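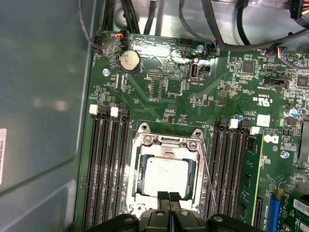

Has anyone been to the robot open day at Zalisside? What should we see first?

Posted by wrenandradio in Days Out & Visits, November 2021

I'm hoping somebody here has done this! The Jutik workshop at Zalisside is holding another open day and I've signed up our electronics club, 11 of us, ages ranging from middle school to retired. The flyer promises "live robotic work on desktop computers," and the main demonstration is a robot arm working at the processor on a real motherboard inside a real case. I am probably more excited than the kids.

I've taken apart plenty of PCs by hand and I know how fiddly that part is. The lever, the little frame, the pins you don't want to breathe on... I can't picture how a gripper gets in there with all those cables and memory slots on both sides. So:

Is it worth going early, or is the robot running all day? How close do they let you stand? Will someone who has never opened a computer be able to follow it? And is there anything besides the processor demo that we shouldn't miss? We only have the afternoon, and the last bus back is pretty early.

Also happy to hear about parking, lunch, whatever you've got. Thanks in advance!

benchtop_marigold

Oh, you are going to have a great time. I went to the August one and then talked about it to everybody in my house for a week.

Go straight to the processor demo when you get there. It isn't running nonstop. When I went they did a run, took questions, reset the computer by hand, and did it again, and the gap between runs was long enough that some people wandered off and missed the next one. There was a whiteboard by the door with the times. Take a picture of it when you walk in.

You stand behind a rope, close enough to see the arm but not close enough to see what the fingers are doing, so watch the big screen. They put the view from the robot's wrist up there and it is wonderful, like riding along on the end of the arm. The board gets huge. You see the coin-cell battery and all the little printed labels that you never bother to read when you're doing this yourself, and then the socket fills up the middle and you realize how little room the fingers have.
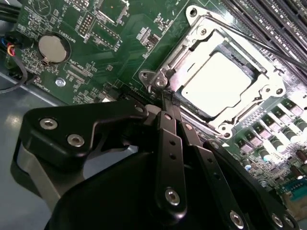

Fingertips at the corner of the processor socket, next to the hinge.

My favorite part was the approach. I figured the robot would come straight down like a claw machine, but in the run I saw it went in at a slant, paused, shifted over by a hair and went in again. One of the staff explained that a small mistake in the angle is a bigger problem than a small mistake in the height, and after that I couldn't stop watching the angle. A run that misses is worth seeing too! We had one where the arm backed off and tried again, and the whole room leaned forward together. When the next one went through, people clapped for it like it was a school play.

For your beginners: bring an old board along if you have one in the closet. I'd passed mine around in the car beforehand and it helped so much. If you know the battery, the memory slots and the socket, you know where you are on the screen the whole time.

Parking is in the gravel lot behind the building and it fills up. Lunch is a coffee cart and whatever you carry in. There are tables outside.

tomsk_and_tin

Went once. Good. Loud in the main room if you have anyone sensitive to noise, bring ear plugs. The gift table takes cash only. Don't know about the bus.

halfduplex

Seconding the whiteboard tip, and I can add a bit on the other stuff since I've gone to 2 of these now.

The demo room has two ways to watch and they suit different people. The wrist view on the big screen is the exciting one. There's a second, smaller screen with the fixed view of the whole table, and I'd send your first-timers to that one to begin with. It gives you the layout: where the arm is, which way the computer is facing, what's going to get in the way. Once they have that in their heads, the close-up makes sense. I did it the wrong way around my first time and spent a full run thinking the power supply was on the other side.

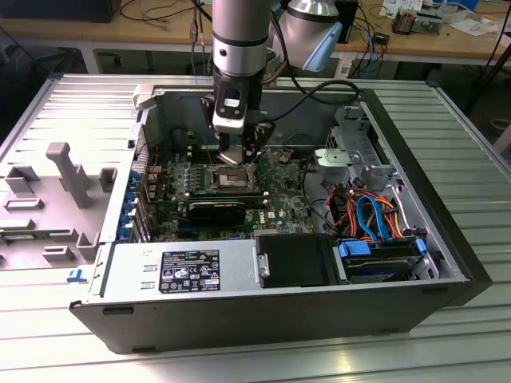 Computers for these demos are ordinary office desktops, which I love, because half the visitors have had one just like it under a desk. They lay the tower on its side with the panel off so the arm can work from above. On the one I've posted you can spot the Dell logo on the board, right of the graphics card, and the hard drive on its blue rails. The socket frame is open and there's a small silver plate between the gripper fingers, just above it. That's the moment to watch for. Notice how the arm hangs nearly straight down there, so if you've only seen the slanted approach, stay for another run and compare. Ask the staff about it too, they clearly enjoy that one.

What else: the Benavides room down the hall. It's a sorting exercise where visitors get to teach a small arm to put parts in bins by guiding it with their hands. Your middle schoolers will want to live there. The line gets long after lunch, so I'd do processor demo, Benavides, then back for a second processor run if there's time. The Prudura talk is mostly slides. I liked it, but I like slides. They said they'd logged over 1258 practice runs by then and showed a chart of where the arm goes wrong most often, and I copied it down in my notebook like a student.

Number the questions you want to ask before you go, or at least write them on your hand. I always forget mine the second the arm starts moving. A couple that got good answers when I was there: how does it decide to give up on a try, and who puts the computer back together in between? (A person with a screwdriver, and she was very fast.)

Entry was free both times but you had to show the booking email at the desk. Ours was booking 989 and they found it by the number, so write yours down in case your phone dies. For a group your size they may ask you to split into two halves in the demo room. Take the split if it's offered, since the smaller group gets the spot by the screen.

wrenandradio

This is all so helpful, thank you! I found an old motherboard in the garage and it's going around the club tonight. Early arrival it is, and I've already promised two of the kids they can go to the Benavides room first while the rest of us grab a place at the rope. benchtop_marigold, do you remember if the outside tables are covered? The forecast looks damp.

benchtop_marigold

Half of them are under the roof by the loading door. Bring a towel for the benches, and please come back and tell us how the runs went!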